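Plurkden Fold-Down Table: eight months in
Thu 11 July

I put off buying this table for ages. My kitchen is the kind where you can open the oven or the fridge but you'd better pick one, and I'd been eating dinner on the couch with a plate on my knees since I moved in. I bought the Plurkden in November, so it's been through one holiday season, one flu, and a whole lot of tomato sauce.

Quick basics first. It's a wall-mounted drop leaf, 42 inches long when it's up, and I paid $130 plus shipping. You can get it in white, light grey or a sort of honey color. I went with the honey and I'm still happy with it, although the color on the website is a good bit paler than what came out of the box.

Putting it up was a two-person job. The instructions say one person can do it and maybe that person has three arms! My neighbor Natnael Weldu held the leaf level while I marked the holes, and then we swapped because his shoulder gave out. The screws in the bag were fine for the bracket, but the wall anchors were flimsy little things and I threw them out after the first one split. I got better ones at the hardware store for a few bucks. If you've got old plaster walls like mine, find the studs and don't even bother with the anchors.

The hinge is the part I want to rave about. It has a slow-close thing going on, so when you let the leaf down it sort of sighs its way to the wall instead of whacking your shins. I've had a Diltley side table with a folding leg before and that one bit me twice. This has one catch under the left side – push it, lift a tiny bit, and down she goes. My friend Afia figured it out with a baby on her hip. 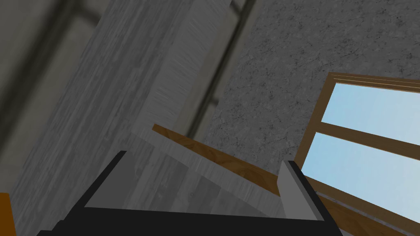 As for the surface, I was braced for it to look beat up by spring and it doesn't. Turmeric came off with dish soap and some swearing. A hot mug left a faint ring that was gone the next day. I did manage one scratch with the bottom of a cast iron pan, completely my own fault, and it shows when the sun comes in low. Plurkden sells a touch-up stick but it was out of stock both times I looked.

Now the stuff I don't love. The front edge is square, really square, and at hip height in a narrow kitchen you're going to meet it. I stuck clear corner bumpers on after the second bruise. It also dips a little at the far end if you lean on it with both elbows, which I do, because I'm a leaner. I wouldn't knead bread out there. Close to the wall it's solid as anything.

And two people is the limit. I squeezed in three for a birthday brunch and we ended up passing the syrup over each other's heads (fun, but no).

I looked at the Bover version too, and it's a nice piece of furniture, thicker top, rounded edge. It's also a lot more money, and the support arm swings out right where my knees would go. If you have a wider room and the budget, go sit at one before you decide.

Would I buy the Plurkden again? Yep, same size, same color. Four stars, and I'd give it the fifth if they rounded off that edge and put decent anchors in the bag.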